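Bread dough rises fine, then collapses when I move it to the oven
Posted in Baking Help – 3 replies

culix_crumb
I have been making the same plain white loaf since September and I would like it to stop humiliating me. The first rise goes great. The second rise goes great. Then I carry the pan 5 steps to the oven and the top sinks like it just got bad news. It bakes up flat with a wrinkled crust, and my family eats it with the kind of politeness you save for a neighbor's fruitcake.

Recipe says to let it rise in the pan for 60 minutes. I do exactly that, on top of the fridge, where it's nice and warm. I have tried a new pan, new yeast and carrying it very slowly. What am I missing?

eltia_oven
You're missing that the recipe writer has never met your fridge. A warm spot can cut the second rise way down, and by the end of the hour your dough is all gas and no backbone. Any bump will finish it off.

Start checking after 20 minutes. Flour a finger and poke the side of the dough. If the dent springs right back, wait. If it comes back slowly and leaves a small mark, bake it. If it just sits there, you're too late – dump it out, knock the air out, shape it again and let it rise a second time, only shorter. The loaf will be a bit tighter but it will hold up a sandwich.

Also turn the oven on before you think you need to. Half the overproofed bread in my life was ready and waiting on a cold oven.

zuvach22
are you sure its not the yeast. mine did this and I bought different yeast and it was fine. might have been the weather though

thaweesak_bakes
Go with the poke test, and skip the part about the weather. Two things I'd add:

1. Use less yeast. Drop it by a quarter and everything slows down enough for you to catch it. The flavor gets better too, though my kids claim they can't tell.

2. Shape it tighter. Flatten the dough, roll it up snug, pinch the seam and put it in the pan seam down. I do this on a plain surface with almost no flour, so the dough has something to grip.
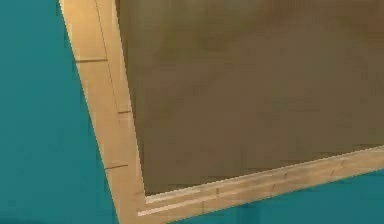 More in Baking Help
Can I freeze dough after the first rise?
Why does my crust go soft overnight?
Sourdough starter smells like nail polish, should I worry?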